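How a Home-Built Robot Hand Learns to Reach

Olto is a robot arm built at the Giltley shared workshop. Its job is to pick up small things in a bathroom. Before it can do that, it has to solve three problems.

1. Knowing where the hand is
A motor turns each joint in the arm. A sensor beside the motor measures how far the joint has turned, in degrees. The computer combines the angles with the length of each part and calculates the position of the hand.

2. Stopping in the right place
The hand does not go straight to an object. It moves to a point close by, called the approach point, and slows down. A cup with a toothbrush in it is a hard target, as the brush sticks out past the rim and the fingers must not hit it.

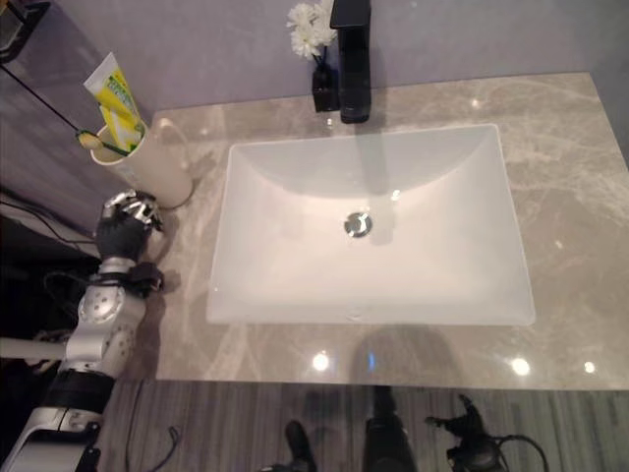 3. Closing the fingers
Each finger bends at joints, like yours. The builders set a limit on how hard the motors may squeeze. If the limit is too low, the cup slips. If it is too high, a thin cup could crack.

Practice runs
One practice run is one reach. The program, named Suler, saves the joint angles 10 times every second. The log now holds 1095 runs.

Try it yourself
Put a plastic cup on a table. Close your eyes and reach for it slowly. The feeling that tells you where your arm is does the same work as Olto's joint sensors.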